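Haslam holds off on full robot order, sets 16-station limit for first budget year

Published 03/03/2024

Haslam, the mail-order tea and pantry goods packer, will not sign for a full line of robot arms this year. The company said it will pay for 16 stations at its Stomotia site and decide on the rest after it has seen a full set of running costs.

The original plan, put forward by integrator Masteck, called for robots at every packing bench. Haslam's purchasing office turned it down in December.

"We were shown a payback period of 2 years, and when we asked what was in it, there was no line for spare fingers, no line for software support and no line for the hours our own people would spend babysitting the thing," said Nanna Riis, head of purchasing at Haslam. "I have bought equipment on that kind of math before. I would like not to do it again."

The work under review is shelf handling: moving tins and jars on, off and under small display stands of the sort used in the company's gift sets. It is slow, fiddly work for a person, and Haslam says it has yet to be convinced that it is cheap work for a machine.
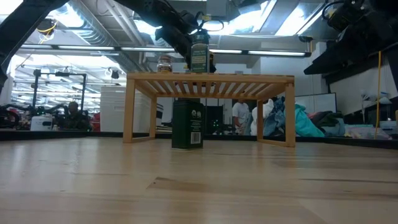

A robot arm grips a dark green tin on a slatted wooden stand, with a small glass jar beside it and a second tin underneath.

Haslam has asked Masteck and a rival bidder, Burov, to quote again on the same terms. Each must price the arm, the gripper, installation, training and yearly service as separate items. Each must also complete 1,000 picks using Haslam's own stock, with every drop and every human reset written down and handed over.

"A good pick on a good day tells me very little about a budget," Riis said. "Show me the bad ones and what they cost."

The company has made no forecast of savings and does not plan to publish one before the trials are finished. Money for benches beyond the first 16 has been left out of the current budget. Packing jobs at Stomotia are not affected by the decision.

Press contact: Nanna Riis, Purchasing, Haslam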